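Notes de procédure, banc Kozan. Version reprise en novembre par Saadet Dönmez après le passage à Troridari 2.

# Enregistrer des démonstrations d'empilement par téléopération

Cette page décrit l'enregistrement d'un jeu de démonstrations pour une tâche d'empilement de cubes : le bras suiveur est piloté à distance depuis le bras maître, et Troridari écrit les trajectoires. L'installation du logiciel et le câblage sont traités dans la page « Mise en service ».

## Prérequis

- Troridari 2 installé sur le poste d'acquisition, service `biseck` démarré ;
- bras maître et bras suiveur référencés dans le même fichier de configuration ;
- arrêt d'urgence à portée de main de l'opérateur ;
- trois cubes : rouge, jaune, vert ;
- carré cible tracé sur la table au ruban noir.

## 1. Vérifier la correspondance maître-suiveur

Placer le bras maître dans sa posture de repos, puis lancer :

```
biseck align --leader kozan_m --follower kozan_s
```

La commande compare les angles articulaires et refuse l'engagement si l'écart dépasse 2 degrés sur un axe quelconque. En cas de refus, ramener le maître à la main vers la posture affichée et relancer. Ne pas augmenter la tolérance : le suiveur rattrape l'écart d'un seul mouvement à l'engagement.

Contrôler ensuite la course de la pince. La gâchette du maître doit couvrir toute l'ouverture ; si la pince reste entrouverte en fin de course, refaire l'étalonnage avec `biseck grip --calibrate`.

## 2. Préparer la position initiale

Les cubes sont posés hors du carré, à des endroits qui varient d'un épisode à l'autre. Laisser entre deux cubes un espace suffisant pour le passage d'un doigt. La pince démarre ouverte, à distance de la table.
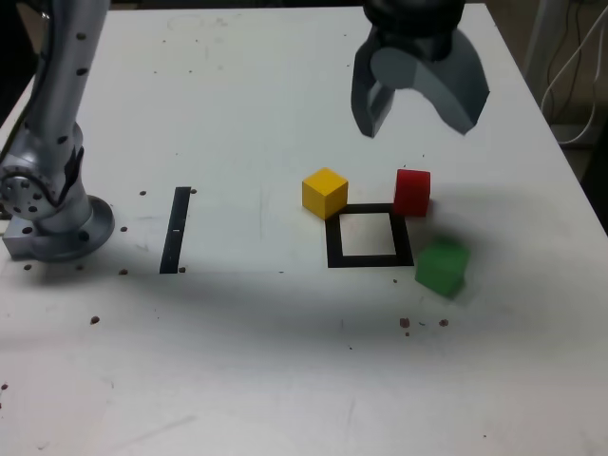

Le tirage des positions se fait avec `biseck sample`, qui affiche un plan de pose pour l'épisode suivant. Une pose approximative convient : la dispersion est utile à l'apprentissage, et la position exacte n'est pas enregistrée. En revanche, le carré cible ne bouge pas pendant toute la session. S'il est déplacé, fermer le jeu en cours et en ouvrir un nouveau.

## 3. Enregistrer un épisode

```
biseck record --task pile_carre --operator sd
```

1. Attendre le signal sonore, puis engager le suiveur avec la pédale.
2. Amener la pince au-dessus du premier cube et descendre à la verticale.
3. Fermer sans forcer, lever, transférer vers le carré.
4. Déposer, ouvrir complètement, remonter avant tout déplacement latéral.
5. Répéter pour chaque cube suivant, dans l'ordre fixé par la tâche.
6. Dégager la pince et relâcher la pédale.

Un épisode dure au maximum 18 secondes par cube ; au-delà, l'enregistreur le marque `timeout`. Les hésitations courtes sont tolérées. Une saisie manquée puis corrigée est conservée, avec l'étiquette `recovery` ajoutée au clavier.

## 4. Valider les étapes intermédiaires

L'étiquetage porte sur l'état de la pile à chaque ouverture de la pince. Trois critères sont relevés : le cube inférieur est entièrement dans le carré, le cube supérieur tient sans contact avec les doigts, aucun autre cube n'a été touché.

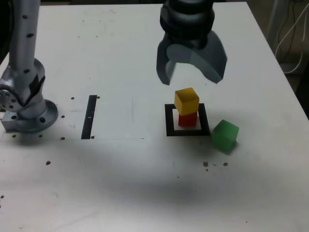

Le décalage entre deux cubes superposés n'est pas un motif de rejet tant que la pile tient. Le champ `stage` reçoit le nombre de cubes empilés, et les cubes restants ne sont pas pris en compte. Avec le jaune sur le rouge dans le carré et le vert encore posé à côté, par exemple, on saisit `stage=2` et l'épisode reste ouvert. Il n'est clos qu'une fois le dernier cube déposé, ou par un abandon explicite (`q`).

## 5. Trier et exporter

Relire les épisodes avec `biseck review`. Supprimer ceux où le suiveur a perdu la liaison, même brièvement : les trajectoires interpolées dégradent l'apprentissage plus que leur absence.

Sur le jeu actuel, 483 épisodes ont été enregistrés, dont presque 195 par un seul opérateur. Ce déséquilibre se retrouve dans la politique apprise, qui reproduit sa vitesse d'approche. Alterner les opérateurs dès le début de la session.

```
biseck export --format bruder --out pile_carre/
```

L'export Bruder contient les angles articulaires, l'ouverture de pince, les images et les étiquettes. Les épisodes `timeout` en sont exclus par défaut ; l'option `--keep-timeout` les rétablit.

## Problèmes courants

**Le suiveur vibre à l'arrêt.** Réduire le gain `kp_hold` dans la configuration, par pas de cinq pour cent.

**Le cube pivote à la fermeture.** La pince n'est pas centrée. Reprendre l'approche de plus haut, les doigts parallèles aux faces.

**La pile tombe à la remontée.** L'ouverture est incomplète au moment du dégagement. Marquer une pause après l'étape 4 et vérifier l'étalonnage de la gâchette.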